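Moving the blog off the old host

I finally moved this blog to Pikeck in February. The old host raised its price twice in 2 years, and the second time the notice came after the charge. That was enough for me.

The export took 4 tries. The first two files came down empty, the third was missing all the comments, and the last one was complete at 3176 kilobytes. For that many years of posts I expected something bigger, but text is small. The pictures come separately and have to be put back by hand, which is where most of my evenings went. 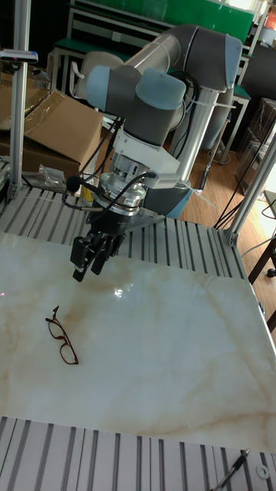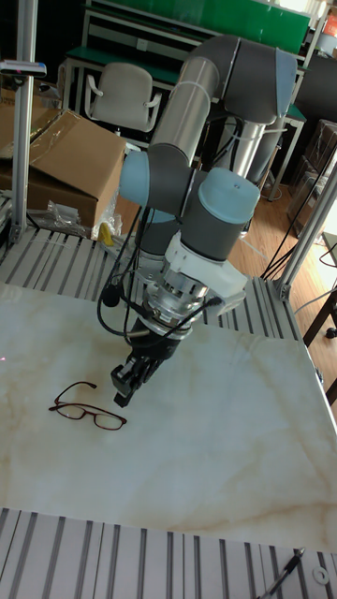
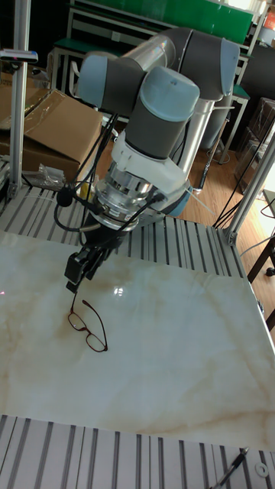

Robot arm over the marble-patterned surface, three views.

Links are the other problem. Anything that pointed to an old post with a question mark in the address is broken now. I fixed the ones in the Rurkthorpe walking posts and the long one on the train to Jotmont, and I will get to the rest as I find them. If you hit a dead page, try the search box first -- it works better than the old one did.

Comments are back on. They wait for me to approve them, so yours may not show up until the evening. The email sign-up did not carry over. If you used to get posts that way, you will need to add your address again at the bottom of the front page.

I kept the same plain layout. The new host offers dozens of others and I looked at maybe ten. They all wanted a big banner across the top, and I don't have anything to put in one.

Next up is the tag list, which has "garden" and "gardens" as two separate things.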